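헤드 장착형 수집 키트 Pretden 사용기: 매장 진열 작업 데이터를 모으면서

양손 조작 정책을 학습시키려고 사람 시연 데이터를 모으는 일을 하고 있다. 원격 조종 장비로 모으던 것을 올해부터 1인칭 영상 수집으로 일부 바꾸었고, 그때 들인 것이 Pretden 키트다. 구입 전에 국내 사용기를 찾아봤는데 제품 소개 글밖에 없어서, 써 본 내용을 정리해 둔다. 협찬은 없고 팀 예산으로 샀다.

작성일 2026년 5월 6일. 펌웨어는 작성 시점의 최신 버전이다.

구성품

상자에는 머리띠형 마운트, 카메라 모듈, 허리에 차는 기록 장치, 배터리 2개, 캘리브레이션 보드가 들어 있다. 케이블은 하나로 합쳐져 있고 등 쪽으로 내려간다. 설명서는 영어와 독일어만 있다. 마운트 조절 다이얼이 뒤통수에 있어서 모자를 쓴 상태로는 착용이 안 된다. 겨울에 냉장 창고에서 쓰려던 팀이라면 이 점을 먼저 확인하는 것이 좋다.

머리에 얹히는 무게는 한 시간까지는 괜찮다. 그 뒤로는 이마가 눌린다. 우리는 수집자 한 명이 40분 작업하고 쉬는 식으로 시간표를 짰다. 안경 착용자는 다리 부분이 마운트와 겹쳐서 불편하다고 했다.

설치와 캘리브레이션

첫 캘리브레이션은 오래 걸렸다. 보드를 여러 각도로 들고 있어야 하는데 화면 안내가 느리고, 실패해도 이유를 알려 주지 않는다. 조명이 밝은 매장에서는 보드에 반사가 생겨 두 번에 한 번꼴로 다시 했다. 반사가 없는 무광 보드를 따로 인쇄해서 쓰니 나아졌다. 이 정도는 처음부터 무광으로 넣어 주었으면 한다.

일단 잡힌 값은 잘 유지된다. 하루 작업을 마치고 다시 검사해도 재보정이 필요한 경우는 드물었다. 떨어뜨렸을 때는 무조건 다시 해야 한다.

수집 작업

우리 과제는 소형 매장의 선반 정리다. 캔과 병을 집어 옮기고, 줄을 맞추고, 뒤에 있는 것을 앞으로 당기는 동작을 모은다. 목표는 에피소드 2000개였고 지금까지 그중 500개를 Pretden으로 찍었다. 에피소드 하나는 동작 하나로 끊는다. 시작과 끝은 수집자가 허리의 버튼으로 표시한다. 버튼이 작고 눌리는 감이 약해서, 눌린 줄 알고 작업했는데 구간 표시가 빠진 경우가 꽤 있었다.
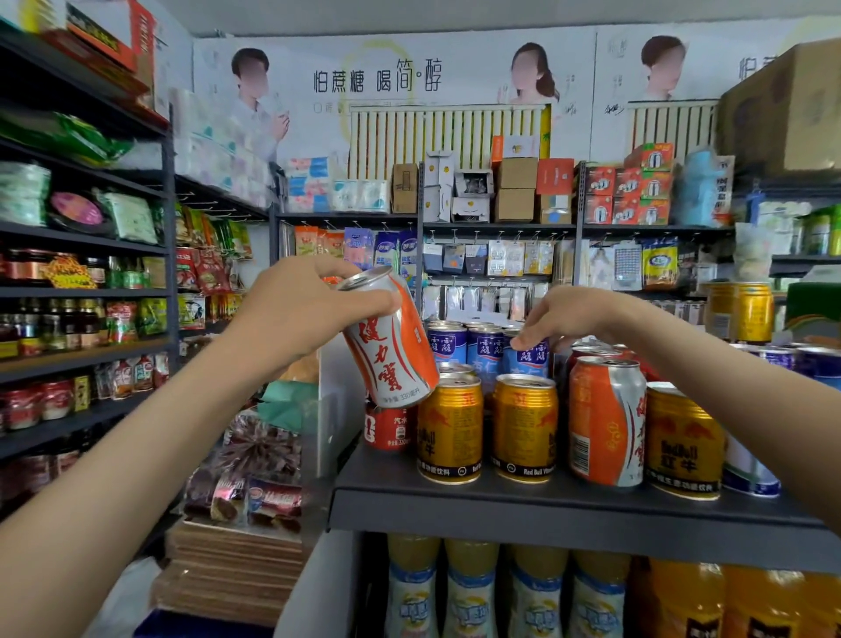
화각은 이 키트를 고른 가장 큰 이유였고, 기대한 만큼 나온다. 전에 쓰던 Senance 카메라는 고개를 조금만 들어도 손이 화면 아래로 빠져서 구간을 통째로 버리는 일이 많았다. Pretden은 아래쪽 시야가 넓다. 왼손에 젠리바오(健力宝) 캔을 기울여 든 채 오른손 손끝이 뒷줄의 파란색과 흰색 루루 캔에 닿는 순간에도 양손과 팔뚝이 모두 들어온다. 양손이 서로 다른 물체를 다루는 이런 구간이 우리에게는 가장 필요하다. 캔 옆면의 작은 330毫升 표시까지 읽히니 라벨 작업자가 품목을 헷갈릴 일도 적다.

가려짐은 여전히 문제다. 손에 든 물체가 선반 앞줄을 덮으면 그 뒤의 물체는 한동안 보이지 않고, 머리 카메라 한 대로는 어쩔 수 없다. 특히 같은 모양의 캔이 나란히 있으면 자동 추적이 번호를 바꿔 붙인다. 금색 레드불 캔처럼 같은 제품이 한 줄에 여러 번 나오는 선반에서 오류가 가장 많았다. 우리는 이런 에피소드를 따로 모아서 사람이 추적 번호를 고친다. 손목 카메라를 추가하는 옵션이 있지만 아직 써 보지 않았다.

배경도 생각할 거리다. 매장에는 광고 현수막이 걸려 있고 사람 얼굴이 크게 인쇄된 것도 있다. 우리 처리 과정에서는 실제 사람이든 인쇄물이든 얼굴이면 모두 흐리게 한다. Pretden에 딸려 오는 비식별화 기능은 정면 얼굴은 잘 찾지만 옆얼굴을 자주 놓쳐서, 결국 Olszewski 도구를 한 번 더 돌린다. 두 단계를 거치는 만큼 처리 시간이 늘어난다.

소프트웨어

전송 프로그램은 단순하고 안정적이다. 기록 장치를 꽂으면 에피소드 목록이 뜨고, 선택해서 내려받는다. 중간에 끊겨도 이어받기가 된다. 파일 이름 규칙을 바꿀 수 없는 점은 아쉽다. 우리는 매장 코드와 과제 코드를 이름에 넣어야 해서 변환 스크립트를 따로 짰다.

손 자세 추정 결과도 함께 나온다. 손가락이 다 보일 때는 쓸 만하다. 캔을 감싸 쥐면 엄지를 뺀 손가락이 흔들린다. 학습에 바로 넣기에는 부족하고, 초기값으로 쓰고 후처리하는 용도로 보면 된다. 손이 선반 안쪽 어두운 곳으로 들어갈 때도 품질이 떨어진다.

주석 화면에서 단축키를 지정할 수 있게 된 것은 최근 업데이트에서 가장 마음에 드는 부분이다. 작업 문장도 한글로 입력된다. 다만 내보낼 때 인코딩을 직접 지정하지 않으면 한글이 깨진다.

배터리와 발열

배터리 하나로 오전 작업은 버틴다. 교체하려면 기록을 멈춰야 한다. 발열은 기록 장치 쪽에 몰려 있고, 옷 위에 차면 신경 쓰이지 않는 수준이다. 얇은 옷에는 받침을 대는 편이 낫다.

고장과 지원

12주를 쓰는 동안 케이블이 한 번 불량이 났다. 연결 부위가 헐거워져 영상이 끊겼고, 국내 판매처인 Coltness에 보내 새것을 받았다. 처리는 빨랐지만 그동안 쓸 대체품은 주지 않았다. 수집 일정이 빠듯한 팀은 예비 케이블을 같이 주문하기 바란다.

장점
아래쪽 화각이 넓어 양손이 잘 들어온다
작은 글자까지 읽히는 해상도
캘리브레이션 값이 오래 유지된다
전송 프로그램이 안정적이다

단점
구간 표시 버튼의 눌림이 약하다
쥔 손의 자세 추정이 흔들린다
비식별화 기능만으로는 부족하다
안경과 함께 쓰기 불편하다

선반이나 작업대 앞에서 두 손을 쓰는 과제라면 살 만하다. 걸어 다니는 구간이 긴 과제에서는 흔들림 보정을 시험해 보지 못해서 평가를 보류한다. 손목 카메라 옵션은 7월에 들어올 예정이고, 같은 선반 과제로 비교한 뒤 이 글에 덧붙이겠다.

평점: 5점 만점에 3.5점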